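Wrist cam demos: how much clutter is too much?
Board: Manipulation data

junasby_rig
We're collecting teleop demos for plugging and unplugging chargers. 123 so far, target is 2,000. My question is whether to keep the spare cables on the table or clear everything except the strip being worked on.
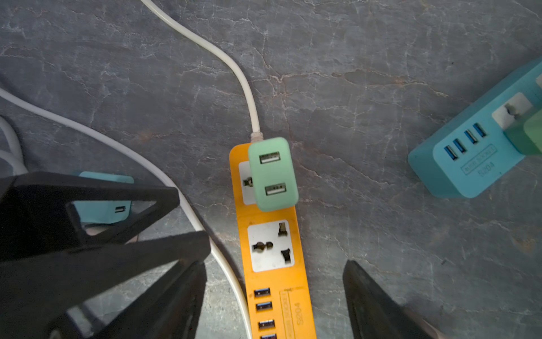
Photo: junasby_rig, wrist camera

The orange strip with the mint charger is the target in this set. The blue strip stays in as a distractor.

hokent
Clear it. Get a policy that works on one strip first, then add cables. We lost 80 demos to operators brushing cords on the way in.

altlow6
Disagree. If every demo has a clean table, it will fail on the first messy one. Keep the clutter but move it between episodes.

hokent
Moving it costs time. At 2,000 demos that's weeks.

altlow6
Then move it every 6 episodes. Horrocks has a reset sheet for this pinned in the tools board.

junasby_rig
Both strips have S204 on them, so color may be all it learns. I'll swap which one is the target halfway through.

hokent
Do that sooner. Halfway is too late to find out.

junasby_rig
OK, swapping tonight. Cables stay for now.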